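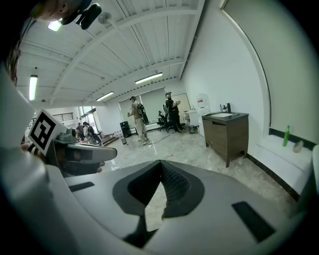 Hand-held grippers in use on the demonstration floor. The tool in the foreground has a mesh-lined notch.

When a company automates a job, the first thing that changes is somebody else's job. I learned this at Clorngate, where I spent over 12 years scheduling cleaning crews and where, since March, part of the payroll has gone to people who do chores with a gripper in each hand so that machines can learn from them.

The work is paid by the hour. Vy Tô used to clean offices on the evening contract. Now she wipes counters and sweeps floors while wearing a camera, and she has to do it slowly enough for the recording to be useful. She told me her back hurts less and her wrists hurt more. She also said she used to finish at a clean building and now she finishes at a number. The target on her shift is 118 recordings. Bảo Đỗ, on the same shift, likes it better than anything he did before, mainly because he is home by six.

I think both of them should be believed.
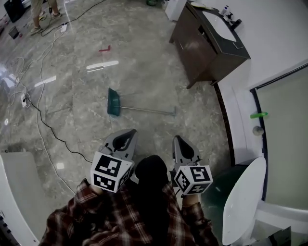
Opinion | 2 min read

What bothers me is how the job is described. The posting called it unskilled. Try picking up a broom handle with two plastic fingers and see how long it takes. Quyên Từ trained 20 people in the first month and says the former cleaners were the quickest to learn, as they already knew where to stand and what to reach for first. The company is buying that knowledge at the starting rate.

Managers like to say that the robots will take the dull part and leave the rest. Maybe so. The contract the crews signed says nothing about what happens when the recordings are enough. Châu Đoàn asked at a staff meeting and was told it was too early to discuss. It was not too early to set a target.

I would ask for two things. Pay the recording work as skilled work, with rest breaks written in for hands and neck. And put in the contract that anyone whose recordings go into a product gets first call on the jobs of running and fixing it. Bình Lý, who handles the contracts, thinks the second one will be refused. I would still like to see the refusal in writing.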